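The gripper did not drop anything, and that is the trouble

I write this as a person who repairs things and who came to robots late. English is my third language, so I ask the reader for a little patience. The subject is a small fault, and I think small faults deserve more space than they receive.

In March our workshop in Dritville began to try a two-finger gripper on the handling of personal items: wallets, card holders, the small display stands that shops put on the counter. The customer was Brindell, who keep lost property for several stations and want the sorting done at night. The control program is called Rileo. It had passed its acceptance test with boxes and bottles, and everyone was content.

On a Saturday, at the end of the shift, Manon Campbell found that a sleeve inside a wallet had been torn along its seam. The log for that job said "success". Every line of it said "success". The fingers had closed, the force had stayed under the limit, the item had been lifted and put back. The limit was set at 560 grams, a figure chosen for bottles, and a thin page of plastic is not a bottle.

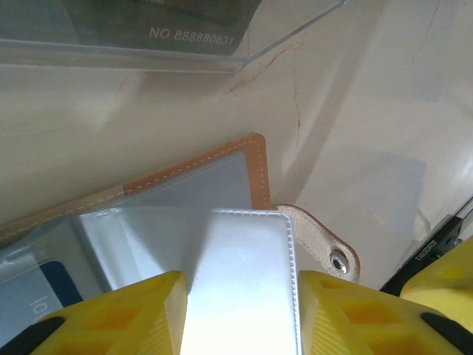 The gripper holding a silver page of an open wallet during our handling trials.

What went wrong is easy to tell. The machine knew how strongly it was pressing, but it did not know what it was pressing. When the page resisted, because it was sewn to the rest, the program understood this resistance as weight and pulled a little more. A human hand would have stopped there. We feel a seam before we see it, and we become slow without deciding to.

My colleague Gaétan Zacharias says that I make a drama from a wallet. Nobody was hurt, the wallet was our own, and we bought it for this purpose. He proposes to lower the limit to 50 grams for soft things and to continue. I respect him, and his proposal is good for the wallet. I do not think it is good for the report, which would still say "success" the next time the machine breaks something in a way that its sensors cannot notice.

My opinion is that we should stop letting the machine be the only witness of its own work. In our trials the result was decided by the same program that made the movement. In a bank this would not be permitted for one hour. Yet in automation it is common, and the people who sell the systems speak of it with some pride — the robot checks itself, you can go home.
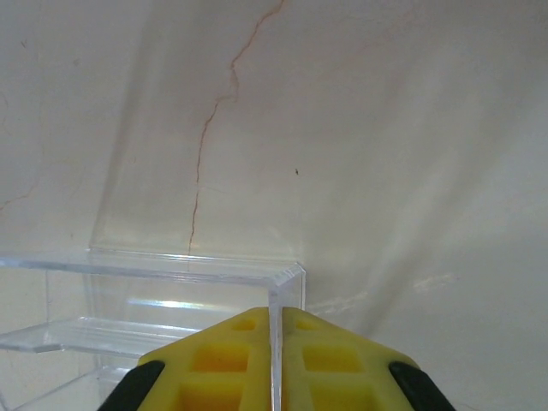 Clear plastic gives us the same lesson in another form. A finger can arrive at the edge of an acrylic stand and the camera may see mostly the table through it. If the program believes there is nothing, it will close with confidence on something, and a sharp corner can mark the finger or the stand can crack. We have not had this accident. We have had two jobs where the stand was moved and the log did not mention it, and I count those as faults too, although Thérèse Turcotte, who writes our reports, had no box on the form where she could put them.

I asked for such a box. It would say: "Finished, but the item is not as before." It must be filled in by a person, with the item in the hand and a lamp. Diane Sawatzky from Brindell objected that this costs time, and she is right. With two people looking at each item in the first weeks, the night sorting loses most of its profit. I answered that the traveller who comes for a wallet and finds it torn will also take her time, and will take it more than once.

There is an older habit in our trade of writing down only the failures that stop the machine. It comes from the years when robots handled steel, and a steel part that arrived was usually a steel part in good condition. Now we ask them to open pockets and turn pages, and the word "arrived" has become too small for the work.

The trials start again next week, with the lower limit and with the new box on the form. Gaétan has agreed to both, the second one with a sigh. The torn wallet stays on the shelf above my bench, and I have asked that it is not repaired.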